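Fliditz 少儿科学角
2021年6月30日 文/Fliditz 小编
本站使用Cookie来记住你的阅读设置，继续浏览即表示同意。[知道了]
分类：生活里的科学 > 吃的和用的

水果为什么会“受伤”？

小朋友们好呀！先问你们一件事：你有没有切开过一个苹果，发现果肉上有一块褐色的、软塌塌的地方？我小时候一直以为那是虫子干的坏事，每次都要把苹果翻来翻去找虫子，找了半天，连个洞都没有。后来才知道，那是苹果“摔青”了，和你膝盖磕在台阶上起的那块乌青有一点点像。

不过苹果没有血，它的“乌青”是另一回事。

水果的果肉是由许许多多细胞组成的。你可以把细胞想成一个个装满水的小气球，挤挤挨挨地住在一起。苹果从桌上掉下来，“咚”的一声，里面有些小气球就被撞破了，里头的汁水流出来，原本分开住的东西就混到了一块儿。其中有一类东西叫“多酚”，还有一类叫“酶”（读méi）。它们碰了面，再加上氧气帮忙，就会变出褐色的物质来。苹果切开放一会儿会变色，也是这么回事！

那为什么有的水果特别娇气呢？这要看皮，也要看肉。西瓜皮厚，里面的果肉轻易碰不着（可要是摔得重了，照样会裂，我今年五月就摔过一个，厨房地上红了一大片）。桃子的皮薄薄的，熟了以后果肉又软，你用大拇指使劲一按，当时看着没事，过一天再看，一个褐色的指头印！所以在水果店里，咱们可不要去捏桃子哦，捏完了放回去，后面买的人多冤枉。

还有一个原因是“熟不熟”。没熟的果子硬邦邦的，因为细胞之间有一种叫果胶的东西，像胶水一样把大家粘得牢牢的。果子慢慢成熟，果胶就慢慢变样，“胶水”没那么牢了，果子也就软了、好吃了，同时也更怕碰。很多果子要出远门，果农就会在它们还有点硬的时候摘下来，让它们在路上或者到了地方再接着变熟。香蕉就常常是绿着上车的。

说到出远门，我给你们讲讲我们这儿的桃子吧。桃子产在 Clornuria，要坐车到 Ibrahim 水果市场，全程379公里。路上有坑，有弯，还有我最讨厌的减速带，每过一个，整车桃子就一起跳一下。有一次我看到一张送货单，上面写着一车装了1286个桃子，到了以后挑出来17个碰坏的。我觉得已经很了不起了，要是让我背一书包桃子跑着去上学，恐怕没几个能好好地到教室！

桃子们靠什么保护自己呢？靠“衣服”。最常见的一种，就是套在水果外面的泡沫网套，摸起来软软的，一拉就变长，一松手又缩回来。它里面藏着好多细小的气泡。两个桃子撞到一起的时候，先被压扁的是气泡，撞过来的那股劲儿被它们吃掉了一部分，又分散到更大的一片地方，传到果肉上的就轻多了。你从床上往地上跳，踩在垫子上脚不疼，也是同样的道理。

网套为什么要做成网呢？一个是省材料，一个是透气。水果摘下来以后还在“呼吸”，会放出水汽，要是裹得严严实实，里面闷闷的，就容易长霉。而且网眼能撑开，大一点的梨、小一点的桃，同一种网套都穿得上。

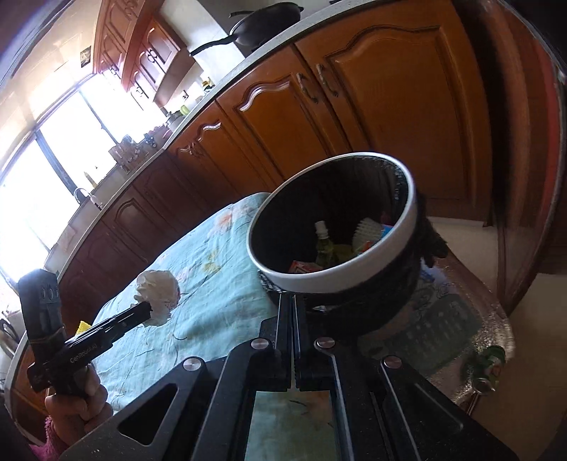
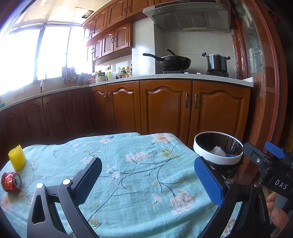 除了网套，水果还有别的办法。鸡蛋有蛋托，有些水果也有，一个坑里坐一个，谁也别挤谁。也有用纸包的，纸揉皱了以后里面会留下许多空隙，同样能垫一垫。以前没有泡沫的时候，人们还会在筐底铺稻草呢。

想不想自己试一试？找两个差不多大的香蕉，一个什么都不穿，另一个用旧毛巾裹两层。请大人帮忙，让它们从你膝盖那么高的地方落到地板上，各落一次。然后放到一边，第二天剥开皮比一比，把看到的画下来。（香蕉别浪费，有褐色印子的地方挖掉，剩下的打成奶昔，可香啦！）

还要记得一件事：磕了一小块的新鲜水果，把坏的地方切掉，剩下的一般还能吃。可是如果已经长了毛毛，或者有一股怪味，就整个扔掉，霉菌的细丝会悄悄伸到你看不见的地方去。拿不准的时候，就拿去给爸爸妈妈看看。

用过的网套先别急着丢，我攒了一抽屉。可以套在玻璃杯外面再收进柜子，也可以剪开来做小花，或者给铅笔做个笔帽。有位叫 Bindness 的小读者寄来一只用网套做的水母，下面拖着长长的毛线，现在就挂在我的窗户上，一开窗它就转圈圈。

标签：水果 细胞 包装 动手做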